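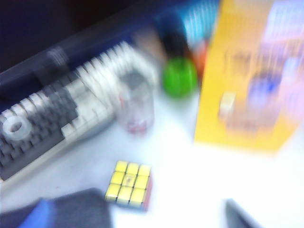 White and charcoal keys.

Collville's bus timetable is published as a set of tables, and in April I moved my copy of it into one flat file. It now holds 2,483 rows, one per stop per journey. The old version kept a separate sheet for each route, so any change to a shared stop had to be typed in several times.

Times after midnight were the main fault. The 17 and the 21 both run past twelve, and a departure at 00:10 sorted ahead of the first morning bus. I now store minutes from the start of the service day, so 00:10 becomes 1450.

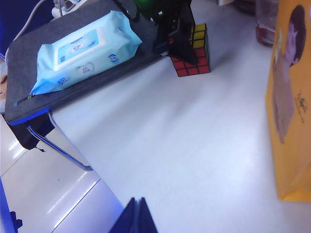

Wet wipes, pale blue pack.

Stop names came next. Pevow Lane was spelt three ways. I gave each stop a number and kept the name in a second table, which removed 353 near-duplicates.

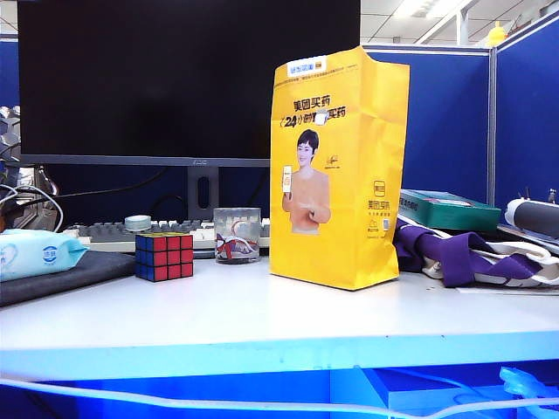 Jingyi Luo wrote that numbering stops by hand will break as soon as a stop moves across the road, and that each side should have its own number anyway.

I agree with the second point and have split the pairs on the 17. The 21 is still to do. Old numbers are retired and never reused.

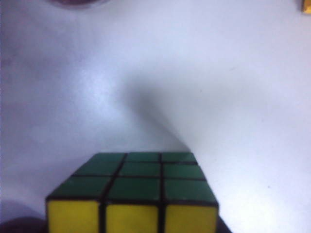

Green on top, yellow at the front.

School-day journeys are still marked with a single letter in the last column. I'll change that when the summer tables come out.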